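A day at the Plamine autumn preview in Stotudden

October 27, 2026

I came to Stotudden by the early bus, because the hotels near the harbour were full. Plamine shows its new collection to buyers and small press only once a year, and I had wanted to go since they changed from pure rainwear to full wardrobes. The invitation said ten o'clock. At half past nine there was already a queue on the stairs, many people in long coats, and I was glad that I had chosen flat shoes.

The theme for this season is the ferry worker. It sounds heavier than it looks. The coats are wide in the shoulder and stop above the knee, with deep pockets set a little too low, so that you must stretch your arms to reach them. The colours are tar, wet rope and one very strong orange, which is used only for linings and for the inside of collars. I liked best a short jacket in boiled wool with a storm flap that closes with a single hook. It costs 893 in the local currency, and this was also the price that people were whispering about over the coffee.

There were 40 looks in total, shown on rails and then on models who walked slowly between us. No music was played in the first part. You could hear the cloth, and the waxed cotton makes quite a noise when it is new. In the second part came the knitwear from Ndlovu, the guest label of this year. Their jumpers have long cuffs that fold back twice, and the patterns are taken from old transport tickets, with small holes knitted in like punch marks. I tried one in dark green. The neck was tight for me, but the person at the rail explained that it gives after a few wearings.
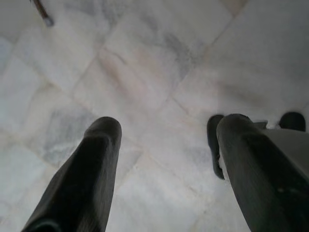
White marble on the floor at Stotudden.

After lunch – soup and very good rye bread – we could visit the workroom one floor up. The cutters were busy with orders for November and did not stop for us, which I found correct. On one long table lay the paper patterns for the trousers, corrected with red pencil so many times that I could hardly read the original line. I learned that the first sample of a coat takes some 100 hours, and that much of this time goes into the sleeves. They also repair older pieces here. Customers can send in a coat of any age, and it comes back with a small stitched date inside the hem.

The only disappointment for me was the shoe corner. Jonisport has made a canvas boot for the collection, and on the drawings it was beautiful, with a high tongue and a flat sole. In the hand it felt stiff and the laces were too short for the last pair of eyelets. Maybe it will be changed before the delivery. Sizes at the moment go from 36 to 45, with no halves.

Orders are open to shops until the middle of November, and private visitors can book a fitting from the week after. The walk from the bus station takes fifteen minutes and is uphill. Bus 183 goes back to the main station every hour, but check the board in the evening, as the last one leaves earlier than the printed timetable says. I missed it and took a taxi.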